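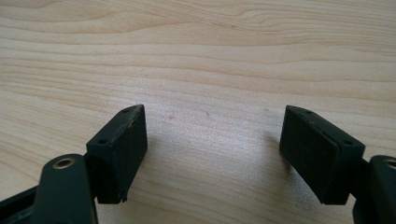

Jaws open over bare wood, pads facing each other.

Step 4: Check the gripper before recording

Do this at the start of every Ginine club session.

1. Open the jaws fully and let go of the trigger. Both pad blocks should stop at the same height.
2. Look at the inner face of each pad. Dust comes off with a dry cloth. Scuffs along the top edge are acceptable; a lifted corner is not.
3. Push each arm sideways. If it rocks, tighten the pivot by a quarter turn and try again.
4. Close and open the jaws 62 times, then repeat item 1.
5. Write the result in the log under your team name.

Spare pads are in drawer 2. Ask Lwazi Gumede before changing one.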